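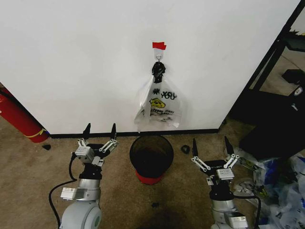
Head cam, bag-on-hook task, both grippers open. Basket under the hook.

ulier-bags

Two-arm setup built in a shared workshop, plus the episodes we recorded on it. Task is bagging stuff: take a plastic bag off a wall hook, open it, line the wastebasket. Thin plastic is horrible for parallel jaws — that's the point of the set.

Maintained by Awuor Mugo (arms, recording) and Wekesa Mwaipopo (code, labels). Built evenings, started in April.

What's in it

3,724 episodes, three tasks:
unhook — bag off hook, hold it clear of the wall
line — bag into basket, rim folded over
restock — bag from floor pile back onto hook

Each episode has head cam video, joint positions for both arms, gripper opening, and a text label. Wrist sensor streams are in there for most. 13 sessions total, split by session and not by episode, so don't reshuffle or you leak the lighting into test.

Folders

raw/ as recorded, big
clean/ trimmed, synced, start here
calib/ one file per session, NOT interchangeable
tools/ player, sync script, label fixer

Quick start

1. Copy settings.sample to settings.local and set your data path
2. Run tools/check first. It complains about missing calib, read what it says
3. tools/play clean/unhook to look at a few
4. Then train whatever

Build notes

Arms are on the Rankin mount, drawings in hardware/. Tighten the shoulder bolts before every session, they creep. Leave slack in the cables on the outer side, or the wrist tugs at full reach. We snapped one connector that way.

Fingertips: pointed ones for this task. Flat pads slide off the knot. Squeeze limit is set low in settings, raise it and you tear handles.

Hook is the stick-on kind. Comes off the wall if you pull straight out — lift first. Hook height is in each calib file, it moved twice.

Known problems

Sessions 4 and 5: right gripper opening reads 35 ms late. tools/sync fixes it in clean/, raw/ is untouched.
Some 700 episodes have no success label yet. Marked unknown, not fail. Please dont treat them as fails.
Head cam exposure jumps when the next room's light goes on.
White bag on white wall, segmentation is bad. Depth is worse.
Basket gets knocked in restock and isn't always put back on the same spot.

To do

finish labels
redo calib for session 9
port player to the Jellesness format (Wekesa, half done)
Allau gripper firmware update, waiting on a teh second board

Bugs: open an issue, give session number and episode number or we can't find it.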